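October 24, 2020, Saturday, Iston kitchen

Bowls and pans day! I meant to finish the Voten order sheet first, but the round table was right there with its worn old varnish, so I started sorting cookware (the sheet can wait till November). 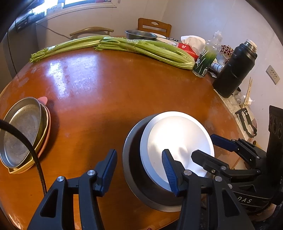 I still want one nesting order we all stick to. Steel inside dark pan is fine by me, but the pink and yellow dishes need their own shelf, and I've asked Okier for 2 more racks. Celery goes in after the bowls, plus I'm keeping the paper tubs out for portions, I like them better than the Castellanos boxes.

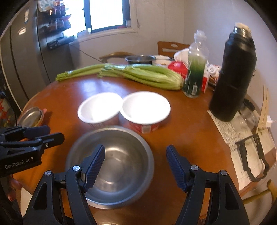 Steel bowl, two paper tubs, celery at the back.

Still to do: label the shelf, find the big colander, wipe down the table before Monday.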